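Workshop notebook — Vevby finishing bench
May 2, 2023

Continued the shellac trials on the small frame rails. Batch 4 flakes dissolved overnight with only a trace of wax at the bottom of the jar. Decanted, left the last finger's depth behind, labelled it for knots and nothing else.

Cut: thinner than last time. Olga Amaral thought the previous coats were going on too heavy and dragging at the ends, and the test rails agree with her. With the thinner cut the brush marks had closed before I got back to the start of the rail. Four coats on each, flatted lightly between the second and third. No bloom so far. The room was damp in the morning and I would have expected some.

Rail A — shellac straight on bare beech. Colour slightly warm, grain rather flat.
Rail B — one wipe of boiled oil first, left 20 hours, then shellac. Better depth. Edge nearest the window still a little soft under the nail.
Rail C — Zastora sanding sealer, then shellac. Clean, hard, somewhat lifeless. Lise Lapointe prefers it. I don't, but it is the quickest of the three by a long way.

Job 1634 (Lemieux, two bedside cabinets): go with B, provided the soft edge has cured by the time the carcasses are glued. If not, A. Drawer fronts get the same schedule as the tops. Drawer sides waxed only. Do not oil inside the drawers, the smell stays for months and we had one pair sent back for it last July.

Glue: the open pot of hide glue has gone thin and smells off. Thrown out. Fresh lot soaking. Colton Simard to check the thermostat on the heater, which overshot again this afternoon. 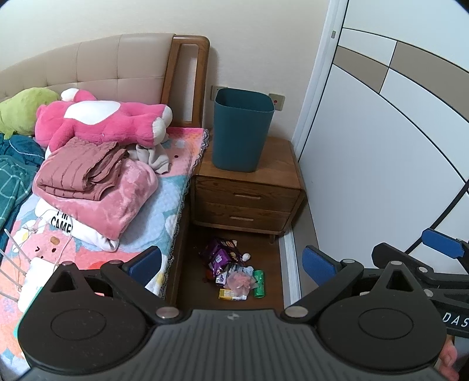
Rosaire Poirier

Headboards: the client has asked whether the cabinets should match an upholstered headboard or the wood beside it. My view is the wood. Beige cloth goes with most things and will be re-covered sooner or later, whereas a post is there for good. Will take rails A and B over and hold them up in daylight before mixing any stain.

Still to do:
— rub out rail B with fine wool and wax, compare sheen with A
— order flakes from Situmell, same grade, 2 bags
— ask Leilani Szabo for the offcuts of the darker beech
— re-cut the short drawer runner, it binds in the last inch

Brushes are in the meths jar. Please leave them there.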